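Chan on the Vachon letters

2022-01-09

So I finally finished Laurier Chan's long essay on the Vachon letters, and I can't stop thinking about it! Mererid Gwilliam sent me the link back in May (sorry, Mererid) and I let it sit in a tab until this week.

If you don't know the story, Vachon was a small-town judge in Grarnanby who wrote over 500 letters to his former clerks. They're gossipy and vain and often very funny, and legal historians have been mining them for years. Chan thinks we've been reading them wrong. He says the judge kept copies of everything and was writing for an audience - us, basically.

I'm mostly persuaded. The footnotes are terrific (all 94 of them, bless him). Where I get off the bus is the section on the water rights cases. Chan treats one cranky letter as proof of how the judge voted and why, and that's a lot of weight for a man complaining about his lunch.

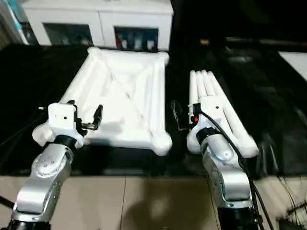 Back to the water rights business for a second, then I'll let you go. Dale Turcotte made a similar argument years ago and I didn't buy it then either. A letter can look as solid as that silver arm with the black gripper on the end, and the fingers can still be open with a gap between them. I'd want to see the conference notes before I said the judge had hold of anything.

Anyway, go read it. Mélanie Hawthorne is supposed to be writing a reply, and I'll link to that too when it's up.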